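Home | Install | Your Shelves | Import | Lending | Index

Section 7. Entering Your Books and Where They Live

Read this section before you scan anything. Cletia will tell you on its welcome screen that a home library can be cataloged in an afternoon. I have set it up in four houses and have yet to see that afternoon. My own shelves came to 3003 records, and the work ran from Jan 8, 2022 well into February.

7.1 Before the first book

1. Open Settings and turn off Reading Mood. It guesses what you felt about a book from how long you kept it open, and I don't believe a word of it.
2. Turn off Suggested Classics as well. It recommends Middlemarch to everyone, including people who have just entered Middlemarch.
3. Under Records, set Edition to "Ask every time." The default is "Best match," and the best match for an old paperback of Bleak House is usually whatever is being sold now.
4. Make a list of locations on paper. Include the rooms you don't think of as having books in them.

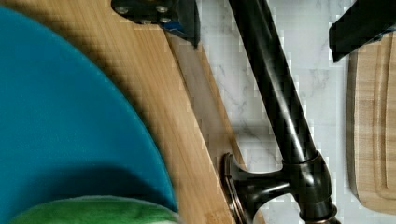 Fig. 7-1. Kitchen counter, faucet and cutting boards.

Note: Cletia allows 49 locations. The limit sounds generous until you give every shelf a name of its own. Name the bookcase, and put the shelf number in the notes field.

7.2 Adding a book by hand

The scanner works on barcodes. Most of the novels I care about were printed before barcodes, so I treat hand entry as the normal method and the scanner as an extra.

1. Choose New Record.
2. Type the title from the title page. Spines get shortened, and dust jackets say all kinds of things.
3. Enter the author's name as printed. If the book is a translation, enter the translator in the second field. Leave the "Contributor" box alone. It lumps translators in with people who wrote a two-page foreword.
4. Enter the year of the copy in your hand. First publication goes in the line below, and only if you have looked it up.
5. Press Save. Wait for the green check mark before you start the next record.

Caution: Pressing Save twice makes two records. The manual supplied with the program says duplicates are "merged intelligently." I found 130 pairs it had left alone, along with one volume of Proust it had merged into a different volume of Proust.

7.3 Giving a book its location

1. Open the record and choose Place.
2. Pick a location from your list, or type a new one.
3. Add a note if the location alone won't lead you to the book.
4. Press Save.

Note: The Map View draws your rooms as colored boxes. It looks nice in the brochure. I have never found a book with it.

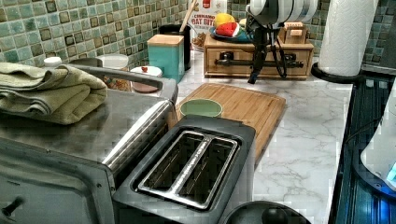 Poetry and short stories give the most trouble here, because they get read in odd minutes and put down wherever the reader was standing. Cletia has a tracking feature for this, called Wander, which asks you to report every move of every book. I can't imagine who does. Write a note in plain words and use things that tend to stay where they are. In a kitchen, "next to the two-slot toaster" is a good note, and so is "by the toaster oven." "Near the folded green towel" is a poor one, even with the towel sitting right on top of the oven, as a towel will be in a drawer by the time you want your Chekhov.

7.4 Importing from Pellari or Naltetti

If you kept an earlier catalog in Pellari, export it as plain text and import that. The direct transfer button drops accents, so a shelf of authors named Chávez arrives as Ch?vez and sorts in the wrong place. Naltetti files come through clean, except for reading dates, which all become the date of the import. Don't trust the "Import successful" message. It appears once the file has been opened, and says nothing about what was read from it.

1. Import a file of ten books first.
2. Check each record against the copy on the shelf.
3. If they match, import the rest.
4. If they don't, choose Undo Import before you close the program. Closing it clears the undo.

7.5 Ratings

Stars are optional. The program nags for them after every saved record until you uncheck "Remind me" under Settings, Ratings. Should you leave it on, be aware that half stars are rounded up in all reports, and that a book with no rating is counted as a three. My yearly report claimed I was lukewarm on everything I hadn't finished.

Section 8 covers lending and overdue notices.

Guide written and kept up by Refugio Barrera | Contact | Copyright notice | Back to top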